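Bavley Pouring Set
Frequently asked questions for operators and data users

What is the Bavley set?
A collection of recorded robot demonstrations, all of them pouring or handling drinkware on a tabletop. We gather them to train a policy that learns from examples. The current release has 1452 episodes.

Who records the episodes?
Trained operators at the Engebretsen site. Each one does practice runs before anything they record is kept. Iman Alaoui runs the training and signs off new operators.

What counts as one episode?
One instruction, start to finish. Recording starts with the arm at its home pose and stops when the arm is back there. If the operator has to touch anything on the table by hand, the episode ends and is marked as interrupted.

Do you use real water?
Yes. Earlier sets from other groups used beads or rice, and policies trained on those tended to tip too fast. Water is slower to set up and the table has to be wiped between takes, but we want the model to learn from the liquid it will meet later.

Why leave other objects on the table during a pour?
The policy needs to learn which container the instruction is about. In the pour into the red cup, the tinted bottle stands right next to it and has no part in the pour.
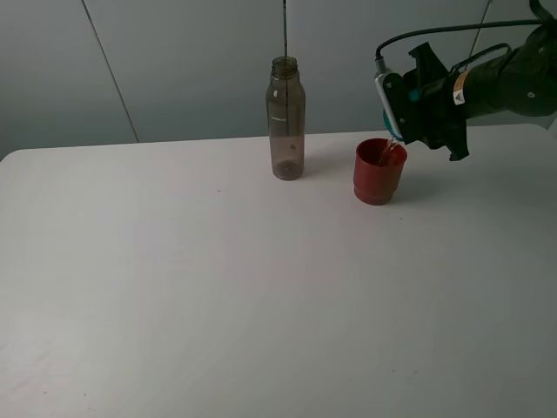
Mohcine Kabbaj asked whether one extra object is enough, and said that a policy he trained on an older set still went for the tallest thing on the table. We now plan layouts with 2 or more extras, and those will come in the next release.

Do you keep failed pours?
We keep them - spills, missed cups and early stops included. They carry a failure label and sit in a separate folder. Leave them out if you are doing plain imitation.

How are the instructions written?
By a person, after the episode, from the video. A second person checks the wording. Where the two disagree, Khadija Ait Brahim decides.

When is the next release?
October. We expect it to bring the total to 1720 episodes.

I found a wrong label. What should I do?
Send the episode number and a short note through the Bitico form. Corrections go in with the next release.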